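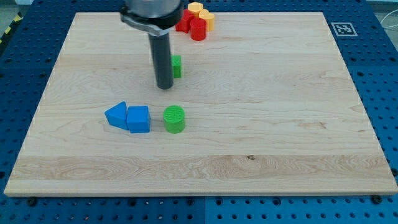

Birnberg Shape Blocks: where we are at the end of spring

Hello again to everyone at the Tuominen fund, and thank you for being so patient about the gap since the winter report! I promised a proper update once the second half of the grant was properly under way, and it is, so grab a coffee.

Quick reminder for anyone new on your side. The project makes sorting sets for the play corners and early math tables in and around Gidesham. Each set is a board plus a bunch of solid shapes in plain colors, and it goes out on loan from the Birnberg workshop for a term at a time. Your money pays for materials, finish and the delivery runs. The bench time is ours.

The boards

I'm very happy with these now. We settled on maple, square, in glued strips, and I've stopped apologizing for how long that decision took. The birch samples we tried in the fall looked lovely on day one and pretty sad after a month of being dropped on tile. Maple is heavier and it costs more (see the money section, sorry), but it takes a knock, and the pale color makes a red cube or a green block really stand out. One of the teachers told me her kids can spot a missing shape from across the room.

You do see the glue joints, and every so often a small dark knot. I used to set those boards aside. Then a preschool got one by mistake and the kids decided the knot was the "parking spot" and wouldn't give the board back, so now they all go out. We keep a narrow bevel on the edge, and it's still the slowest step of the whole job. I've tried speeding it up with a different router bit and ended up with tear-out on two corners, so back to the old bit it was.

The shapes

The current family has cubes, cylinders, tall rectangular blocks and hexagonal prisms. Red, yellow, green and a light orange have been the colors we lean on most this spring. The hexagonal prism was a late addition and I wasn't sure about it at all, but it's become the favorite. It stands up nicely, and kids who are bored with "round or square" suddenly have something to argue about.

The printed blocks still have that ridged feel on the sides. I asked in the last round of feedback if we should sand them smooth and the answer was a very loud no! The occupational therapist who borrows from us likes having the texture, and it gives you a second way to sort with your eyes closed. We'll leave it alone.

A problem I should own up to: light orange and yellow are too close together under the warm bulbs in the older classrooms. Two groups mentioned it separately. I want to push the orange darker in the next batch, and I have a test color mixed already. I'll send you a chip before we commit.

Numbers, such as they are

We have finished 321 shapes since the grant began, counting everything that passed the drop check and the edge check. Rejects aren't in there. I would have liked to be further along, but we lost most of February to a flooded storeroom (nothing of yours was damaged, just a lot of cardboard and my good mood).

Money

The second payment of $2000 arrived in March, thank you. Most of it has gone on maple, and the rest on finish and a new set of clamps. The clamps weren't in the original budget. I moved the amount over from the printed labels, which we've dropped completely after seeing what small wet hands do to a label. If you'd like that as a formal change request, tell me and I'll write one up.

Notorach, the online booking page, is working well enough. Borrowers can see which sets are free and reserve one without calling me during dinner. The reminder emails still go out a day late and I haven't worked out why, though I've got an evening put aside for it.

What's next

The darker orange comes first, then a batch of spare shapes, as the usual reason a set comes back incomplete is one cylinder under a radiator. After that I want to try a smaller board for home visits. The full-size one is a nuisance on a kitchen table with breakfast still on it, and a couple of parents have asked for something that fits in a tote bag.

I could also use your opinion on lids. Borrowers would like the shapes to travel in a box with a proper lid, and I can either buy plain ones or make them from maple offcuts. Making them is cheaper on paper and eats a lot of bench time. If you have a preference, let me know before the end of June and I'll plan the summer to match.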